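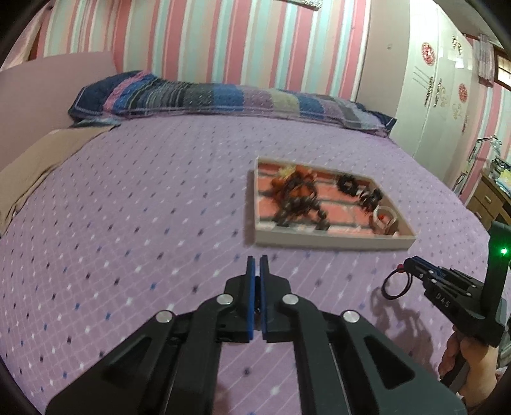
Shop Notes: Saddles, and Why Yours Hurts

Hi all, June again, and that means the same thing it means every year. Half of you are back on the bike for real and the other half are walking a little funny.

I've had more saddle questions in the last two weeks than in the whole winter, so I'm giving up the usual corner on chains and cables and talking about backsides instead. Sorry! If you're eating lunch, come back later.

First thing I'd say is please don't buy a new saddle yet. Go out to the garage and look at the one you've got. Is it level? I put a level on mine this spring and the nose was tipped up far enough that I'm amazed I finished the Kovcombe loop at all (I had blamed my shorts, the road, and a burrito). One turn with a hex key and it was a different bike. Start level, ride it for a week, then drop the nose a hair if you still feel pressure up front. A hair! If you tip it too far you slide forward all day and your hands go numb, and then I get an email about gloves.

Second is height. Too high and your hips rock side to side on every stroke, and that rubbing is what gives you sores. Heel on the pedal at the bottom, leg straight. Clip in or put the ball of your foot where it belongs and you've got the little bit of knee bend you want. Wrap a piece of tape around the post before you move anything, so you can get back to where you were.

OK, so you've done all that and it still hurts. Now we can go shopping.

I've been on the Nurkari for the past two months, the wide one with the channel down the middle. It's 249 grams on my kitchen scale, and it's firm. People press a thumb into a saddle at the store and pick the squishy one, and I get it, I did that for years. But soft foam lets you sink until it's pushing up everywhere you don't want it to. 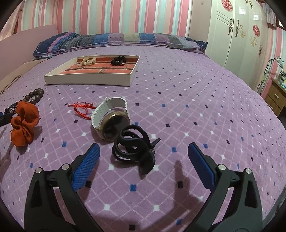
The Nurkari felt like a park bench for the first three rides and then I stopped thinking about it, and that's about the best thing I can say for any saddle.

The other one I tried was the Astar, which costs $100 and has a shorter nose. I liked it on the trails, where I'm up and down and scooting behind it on the steep stuff. On longer road days I missed having somewhere to move to. Sugeng Yusof, who rides way more than I do, has the opposite opinion and will tell you all about it. He logged 3,568 miles on his last year and the cover has one scuff on it.

Either way, measure your sit bones before you order. Sit on a piece of corrugated cardboard on a hard step, lean forward a little, get up and measure between the middles of the two dents. Then go by the maker's chart, because they all size differently.

If you'd like to try before you buy, we have 11 loaner saddles in the bin now, both of the above included. Bring your bike by after 4 p.m. and I'll help you swap it. Keep it a week. Wipe it down before it comes back, please and thank you.

Next time: the gravel climb out of Ngui, and whether I really need a smaller chainring or just fewer burritos.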